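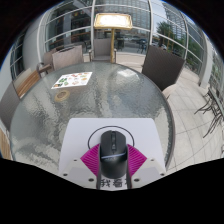 Where does everything go when you work from the same table you eat at? In a box with a lid, on the bottom shelf of the bookcase, and it has to be in there before anyone starts cooking.

2022-01-28

I wrote that rule down on New Year's Day and have kept to it on perhaps half the days of the month. Today was a clearing day. I finished the Brolgate invoices by eleven and there was nothing else due, so I gave the rest of the morning to the table and the shelves behind it.

The glass top is the trouble. It looked well in the shop and it does hold a good many plates, but it is round, and papers on a round table drift towards the edge. The pebbled pattern in the glass means you can't write on it without something underneath. It also means a mouse won't run on it. The pointer jumps about or stops dead. I put up with a magazine under it for most of last winter, then an old envelope, then the back of a calendar. The plain white sheet with the thin black circle on it is the best so far. It is flat and it doesn't curl. The black mouse goes on that and stays on that, and if I keep the two together I don't have to hunt for either.

The takeaway menu was out as well, or I call it a menu, it may only be a placemat. White, with a lot of little coloured pictures of food all over it. I have meant to put it in the kitchen drawer for a fortnight. I put it in the kitchen drawer.

Washed the glass with warm water and a drop of vinegar. Did it twice, as the first cloth left lint in all the dips. The ripples hold grease from fingers and you only find it when the sun comes round at about two. An old toothbrush did the join where the glass meets the rim. There were crumbs in there that must have been from Christmas.

Then the box. It is the one the Weldu lamp came in, strong card, a bit long for the shelf so it sticks out at one end. Into it: the laptop lead, the mouse, the notebook, the calculator, two pens that work. I threw out the pens that didn't. The white sheet won't go in without bending, so it stands behind the box against the wall. I tried it flat on top of the lid first and it slid off.

Went through the papers after that. Most of it was receipts from the Brosside job, which I can keep in one envelope until April. There was a bill from Ziria for 57 pounds that I was sure I had paid. Looked it up and I had, on the 20th, and the bill in my hand was only the reminder that crossed with it. Tore it up. There was also the guarantee for the kettle we no longer have.

Had soup at one, at the clean table, and it was pleasant to put the bowl down without moving anything. Bread from yesterday, toasted. Cold day, grey to start with and then bright. Didn't go out except to the bins.

In the afternoon I had to get the laptop out again after all, because Brolgate wanted one of the invoices sent a second time. They said line 716 was missing a code. It was. So out came the box, the lead, the mouse and the sheet, ten minutes' work, and then all of it back again. It took less time than I had thought. I think what has put me off before is the idea of it – getting everything out for something small – and so it has been left out from one week to the next.

Looked at desks for a while in the evening. There is a narrow one that would go under the bedroom window, but it is 434 pounds and the drawers look shallow. I don't like the idea of working in the bedroom either. The other choice is a wooden board cut to lay over part of the glass, which would give me something to write on and a straight edge to line papers up with. It would have to live somewhere when it wasn't in use. Behind the bookcase, maybe. I measured the gap and it would take a board as long as it isn't too thick. Wrote the size on the back of the soup packet and must copy it out before that goes in the recycling.

Still to do: the two lower shelves, the basket of leads by the radiator, and the chair with the loose leg. Must get felt pads for the chair feet as well, they scrape. I'll do the leads on Sunday if it rains.

Table clear at ten tonight. Box on the shelf, lid on.

Recent entries
Moving the bookcase away from the radiator
First frost on the bins
What was at the back of the kitchen drawer
The Brosside job, finished
New Year's Day, and a short list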